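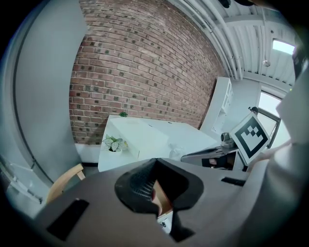
A brick wall under a ceiling light. Brick and mortar both send light back to your eyes, but each does it in its own way.

Why Some Surfaces Shine and Others Do Not

Light travels in straight lines until it meets something. When it meets a surface, part of it goes in and part of it bounces off. The part that bounces off is called reflected light. You see a chair, a shoe or a page because reflected light from it enters your eyes.

Smooth surfaces

A very smooth surface, such as a mirror, sends each ray off at the same angle at which it came in. Rays that arrive side by side leave side by side. The pattern of the light stays in order, so you see a picture in the mirror. Scientists call this specular reflection.

Rough surfaces

Brick, paper and unpainted clay are rough, even where they feel flat. Under a magnifying glass you can see tiny hills and pits. Each one tips a ray in a different direction, and the light spreads out. This is diffuse reflection. A rough surface looks much the same from the left, the right or straight ahead.

Glaze

A glazed tile does both. Glaze is a thin layer of glass melted onto clay in a kiln. The top of the glass is smooth and makes a bright spot, called a highlight. The rest of the light passes through the glass, hits the colored layer or the clay, and spreads out. The highlight moves when you move. The color stays where it is.

The entrance hall of the Larkach library has a wall of 1357 glazed tiles, designed by Vaida Kazlauskienė. The tiles are all the same green, but they are set at 3 different tilts. As a visitor walks past, some tiles light up and others go dark. The green glaze was mixed at the Grasik tile works.

Try it

You need a flashlight, a sheet of paper and a metal spoon.

Make the room dark. Shine the flashlight on the paper and move your head from side to side. The paper stays almost equally bright. Now shine it on the back of the spoon and move your head again. The bright spot slides across the metal.

Words to know

Ray – a straight path that light follows.
Kiln – a very hot oven for baking clay.
Highlight – the bright spot on a shiny surface.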